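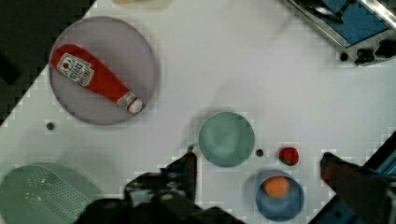
Lajos Boros pergunta se a estação Plandness pode ser usada por operadores sem formação em robótica, e se as demonstrações recolhidas num laboratório servem para treinar um modelo noutro. A resposta às duas perguntas é afirmativa, nas condições descritas nesta página.

# Plandness - estação de recolha de demonstrações

A estação Plandness destina-se a instituições de ensino, centros de investigação e empresas que necessitam de reunir exemplos de manipulação para sistemas de aprendizagem. O equipamento regista, de forma sincronizada, a imagem captada junto ao punho do robô, a posição das articulações, a abertura da garra e os comandos do operador. Cada demonstração é guardada como um episódio independente, acompanhado da instrução em linguagem natural que lhe corresponde.

O catálogo de tarefas privilegia objetos de uso doméstico dispostos sobre um tampo branco: taças de cores distintas, um prato, frutas, uma embalagem de ketchup. A instrução pode referir a cor do recipiente ("colocar o morango na taça verde"), o tipo de objeto ou a relação entre ambos ("retirar a fruta cor de laranja da taça azul").

## Composição do fornecimento

- Braço de demonstração com garra preta de dois dedos e câmara de punho
- Braço de comando Flutham, para teleoperação
- Unidade de registo Renaud, com armazenamento amovível
- Programa de revisão e anotação Melau, com licença para 2 postos de trabalho
- Caderno de tarefas com 34 instruções em português e inglês

O conjunto de objetos é adquirido em separado. O cliente pode utilizar objetos próprios, desde que os registe no Melau antes da primeira sessão.

## Modo de funcionamento

O operador seleciona a instrução no ecrã da unidade de registo, dispõe os objetos segundo a configuração sorteada e conduz a tarefa com o braço de comando. Ao terminar, classifica o episódio como válido, incompleto ou a rever. Os episódios incompletos não são eliminados - ficam arquivados numa pasta própria e podem ser usados em estudos de recuperação de erros.

Recomenda-se que a posição inicial dos objetos varie entre episódios consecutivos e que a mesma instrução seja executada por mais de um operador. Um conjunto em que a taça verde ocupa sempre o centro do tampo ensina ao modelo a posição da taça, com prejuízo da sua cor. O sorteio automático pode ser desativado pelo responsável da sessão.

## Características

| Elemento | Valor |
|---|---|
| Duração máxima de um episódio | 120 segundos |
| Postos de anotação incluídos | 2 |
| Instruções no caderno de tarefas | 34 |
| Episódios no conjunto de referência | 906 |
| Idiomas da interface | português e inglês |

O conjunto de referência é entregue com a estação e permite verificar a cadeia de treino antes da recolha de dados próprios. A sua utilização está limitada a fins de investigação e desenvolvimento interno.

## Formação e transferência de dados

A formação inicial dos operadores decorre nas instalações do cliente e abrange a teleoperação, a classificação de episódios e os procedimentos de paragem. Não se exige experiência prévia. A calibração da câmara de punho deve ser confirmada no início de cada sessão e sempre que a garra seja desmontada.

Os ficheiros de calibração acompanham cada lote exportado. Para utilizar demonstrações de outro laboratório, é necessário que ambas as estações tenham a mesma versão da unidade Renaud e que o lote seja validado no Melau - os episódios recusados são indicados em relatório.

## Encomendas

As condições indicadas aplicam-se a encomendas confirmadas a partir de October 21, 2024. Não se efetuam instalações durante o mês de agosto. Os pedidos de proposta devem indicar o número de operadores previstos, as dimensões do tampo disponível e as tarefas pretendidas.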